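## Section 3: First Fill and First Brew

This is the fun part! Your Sendetti cold brew tower is assembled, the valve is closed, and you're one slow drip away from some really lovely coffee.

1. Rinse the upper tank with cool water and drain it through the valve.
2. Weigh out your coffee. We like a coarse grind (think raw sugar), and the Jara filter basket is happiest with it.
3. Level the grounds with a gentle shake, then lay one paper disc on top. Don't tamp!
4. Pour 700 ml of cold water into the upper tank. Ice is fine too, as long as the lid still closes.

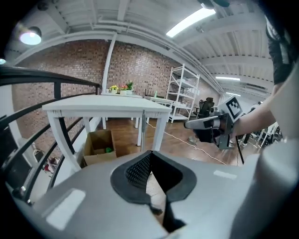 5. Open the valve a quarter turn and wait for the first drops. They take a moment to find their way through a dry bed, so give them time before you open it any further.
6. After 15 minutes, check the drip and adjust it in tiny steps – the Midance valve is wonderfully sensitive.

**Note:** Replacement discs are part no. 3703. Discs for the older Jendia tower are too wide and will curl up at the rim.

**Caution:** Never pour hot water into the upper tank. The glass isn't made for it and can crack.

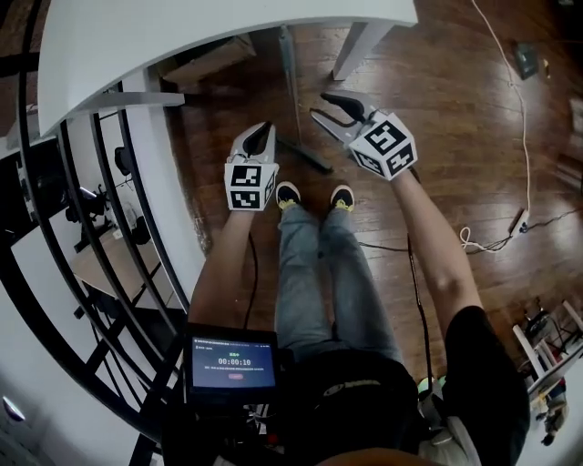 **Why has the drip stopped halfway through?**

The grind is probably too fine, or the paper disc has shifted and let the grounds float up. Close the valve, lift the lid, press the disc flat with a spoon and open the valve again. If it still won't run, start over with a coarser grind.

7. When the upper tank is empty, close the valve, lift out the carafe and put it in the fridge with the stopper in.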